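Lerkberg residents give winter clothes a second round

LERKBERG – The clothing exchange on Vaughan Street will open again in December, and this year the organizers ask people to sort at home before they come. Last winter the exchange received 1531 pieces, and many bags had to be opened and folded again at the door.

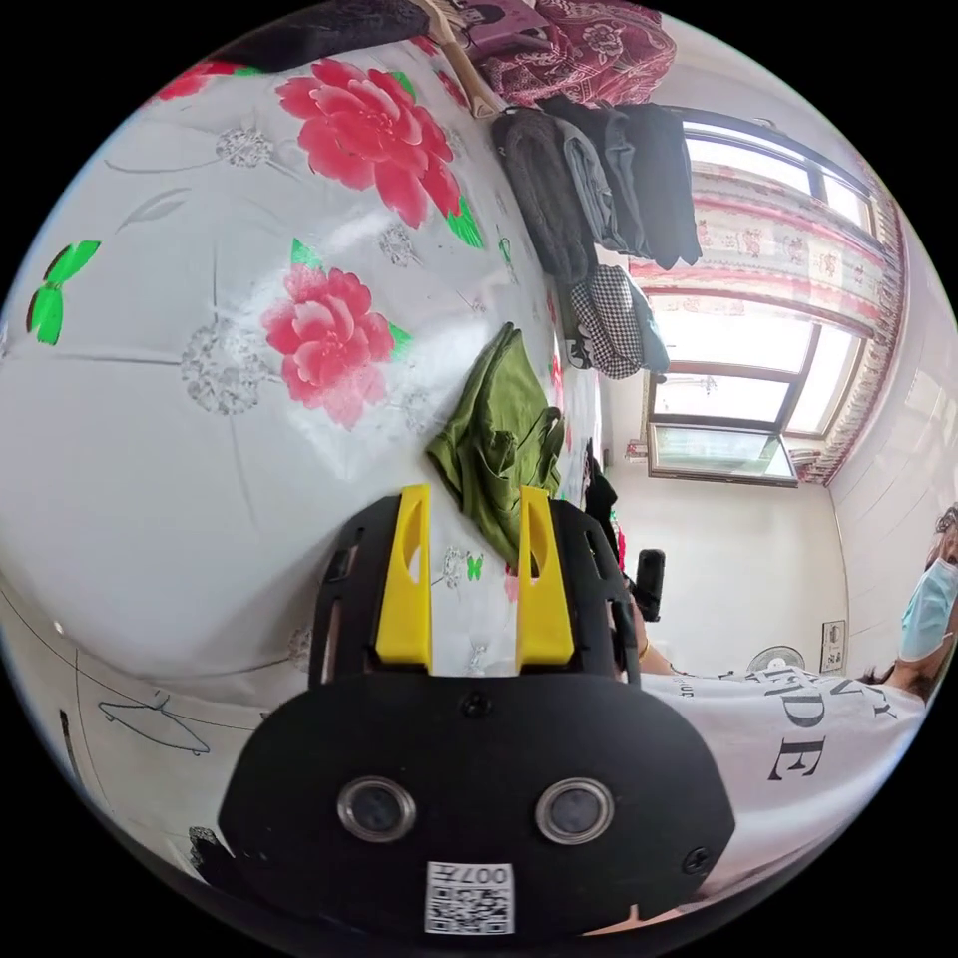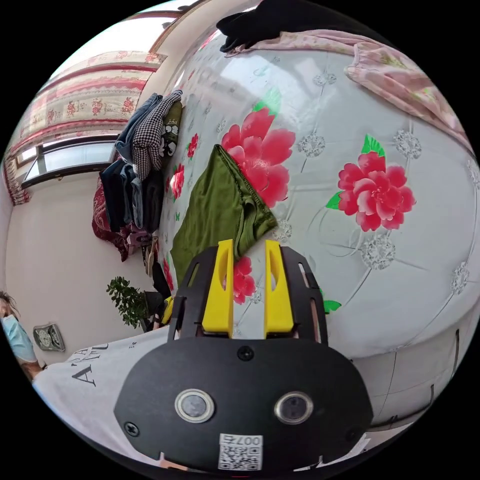
Clothes on the bed, with peonies on the bed cover.

Sorting at home takes one evening for most families, said Dragica Spahić, who started the exchange with her neighbor Ljubica Kolev. She recommends to use the bed as a table, because it is large and everything can be seen together. A single olive-green piece can lie in the middle while its owner decides, and the dark jacket and the coat can wait at the side until the small things are finished. "Start with what you did not wear for 3 winters," Spahić said. "Coats are the most difficult, so leave them for last."

Clean clothes can be brought to the Findska hall from 3 in the afternoon. Each household may bring up to 40 pieces. Shoes and bedding are not accepted this time. Last year 355 coats found a new owner, and children's sizes were gone on the first evening.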